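What a Quiet House Is Made Of

Retreat guests tend to describe a good stay in loose terms. They slept well, the place felt calm, the days seemed long. Owners who want to repeat the result need something more exact, and over the past decade a small number of houses have begun to treat calm as a matter of building and scheduling. Okatton, a retreat house with 12 guest rooms at the end of a gravel lane, is one of the more thorough cases.

The house began as a farm building with two later wings. When the present owners took it over, the rooms were divided by single stud walls with no insulation in the cavity. A person coughing in one room could be heard in the next. The first winter's feedback forms mentioned noise more often than food, price and bathrooms together.

The work that followed was done wing by wing between November and February, when the house is closed. Each dividing wall was opened on one side, filled with dense mineral wool and closed again with two layers of board, the joints staggered. Gaps around pipes were sealed. Doors were a larger problem than walls. The old ones were hollow and stopped short of the floor, and no amount of wall treatment makes up for a gap under a door. Solid doors went in, with compression seals on three sides and a drop seal at the bottom.

Plumbing came next. Waste pipes in the east wing ran inside a bedroom wall, so that a late shower on the upper floor was audible below. The pipes were wrapped and their brackets replaced with rubber-lined ones. Pipe noise is mostly carried by contact, and the brackets did more than the wrap.

Ventilation is where many quiet houses fail. A well-sealed room gets stuffy by four in the morning, the guest opens a window, and outside noise comes in. Okatton uses a central unit supplied by Nijs, mounted on spring feet in an outbuilding, with long runs of lined duct to each room. The fans turn slowly at night. The system cost more than the walls and doors combined, and the owners say they would now install it first. 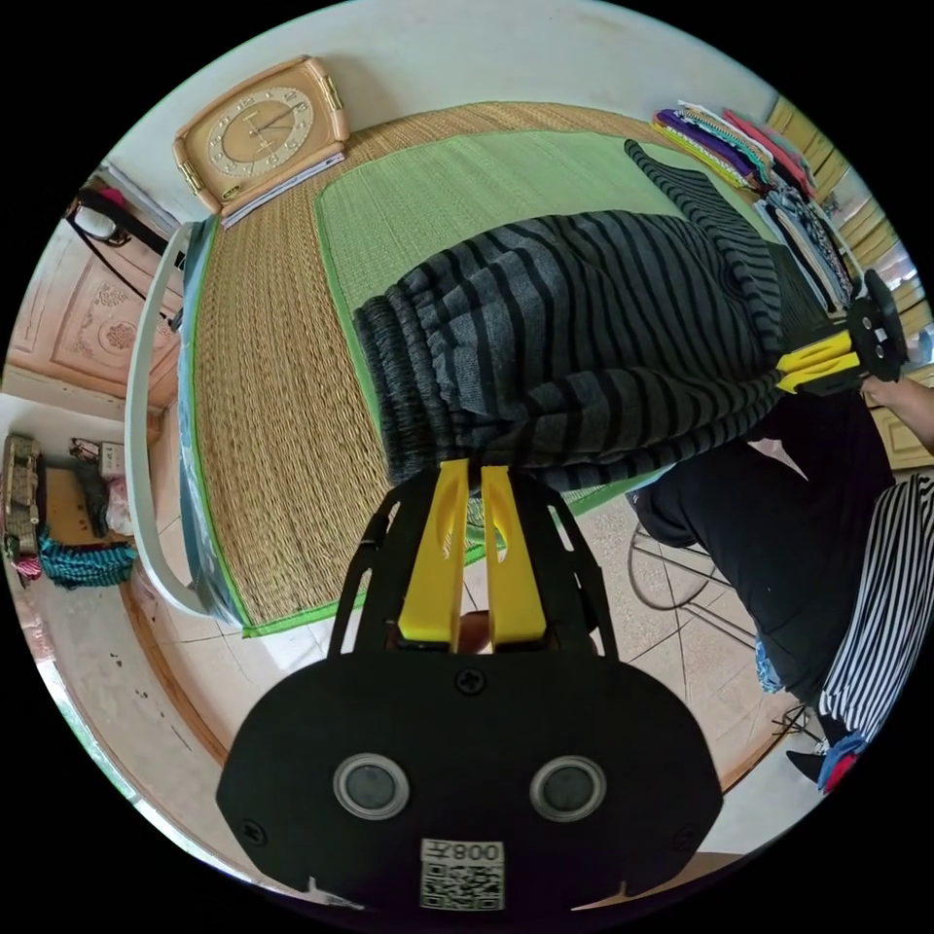 Heating follows the same logic. Radiators with thermostatic valves can tick as they warm, and the ticking is worst at the hour when light sleepers are closest to waking. The boiler now holds a low, steady flow temperature through the night and makes no large step before seven.

Girnside, a smaller retreat on higher ground, has gone the other way. It has kept its thin walls and puts its effort into the timetable. Guests arrive within a single two-hour window, so no one is dragging a suitcase down the corridor after dinner. The kitchen closes at eight. Showers are not used after ten, a rule given in the booking letter and again on arrival. Staff change into soft shoes at the back door.

The method is cheap, and it depends on every guest agreeing to it. In a group that has come together for a week of silent practice, agreement is easy. With mixed bookings it is harder, and Girnside stopped taking single-night stays for that reason. Income dropped in the first season. Repeat bookings have since made up most of the difference, though the spring weeks remain difficult to fill.

The daily program at both houses is light. Mornings start with a seated session of 40 minutes or less, followed by breakfast without conversation. A walk takes up the late morning. Afternoons are free. Girnside offers bodywork sessions by arrangement, and Okatton has a sauna built by Sutari, a firm that mostly makes them for private gardens. It stands 100 yards from the main house. The distance was chosen for fire safety and has turned out to be useful for noise as well — people coming out of a sauna talk.

Food is less of a factor than the brochures suggest. Both kitchens serve plain vegetable cooking, with the main meal at midday and soup in the evening. A heavy late dinner disturbs sleep, and moving it to noon costs nothing except some persuasion of the cook. Coffee is available until two. Okatton tried removing it altogether and brought it back within a month, after several guests spent the first two days of their stay in bed with headaches.

Light receives less attention than sound but is simpler to fix. Corridor lamps at both houses are mounted low and switch to a dim amber setting at nine. Blackout blinds run in side channels. Standby lights on smoke detectors cannot be covered, so Okatton moved the detectors out of the line of sight of the pillow, within the spacing allowed by the fire rules.

For a prospective guest, most of this can be checked before booking. Ask what the walls are made of, whether the room shares a wall with a bathroom, and what time the kitchen closes. A house that has thought about the matter will answer quickly. Ask also where the ventilation unit is. If the reply is that the windows open, find out what lies on the other side of them.

Okatton reopens in March. The west wing doors are due for new seals next winter.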